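**Wiltari Community Health Fund: Interim Progress Report**

Submitted to the Risell Foundation, March 1, 2025

This report covers the first half of the grant period for the blood pressure awareness program in the Drotance and Menon districts. It follows the reporting outline in the grant agreement. A financial statement is attached separately.

## Activities completed

The program opened in January with a screening day at the Drotance branch library. Attendance was higher than planned, and the second session was extended by one hour so that everyone in line could be seen. Since then, screenings have been held at 12 sites, including two grocery stores, a bus depot and the Menon senior center.

To date, 176 adults have had their blood pressure taken and recorded. The target for this stage was 100. Each person received a printed card with the reading, a short explanation of what it means and the telephone number of the nearest clinic. People with high readings were offered a referral during the same visit.

The evening talks have been less successful. Three of the six scheduled talks were held, and two of those drew small audiences. Comments left on the feedback forms suggest that the starting time was too early for people coming from work. The remaining talks have been moved to 7:30 p.m.
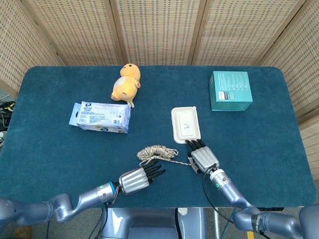 ## Fundraising and local support

Local contributions are required under section four of the agreement. A sponsored walk along the Menon canal path and a sale of enamel heart pins have both taken place. Over 200 pins were sold, mainly through shops on the main street in Drotance. The proceeds will pay for replacement cuffs and for printing the cards in Spanish.

## Difficulties and changes

Two of the monitors purchased at the start of the program gave inconsistent readings and were withdrawn. The supplier has agreed to replace them at no charge. The Menon bus depot site was closed for building repairs for part of the period, and its screenings were transferred to the senior center.

We request approval to move the unspent travel budget into the printing line. The total award would remain the same.

## Next period

- Hold the three remaining evening talks.
- Return to each screening site once for repeat readings.
- Telephone all referred participants who have agreed to be contacted.
- Submit the final report and receipts within 30 days of the closing date.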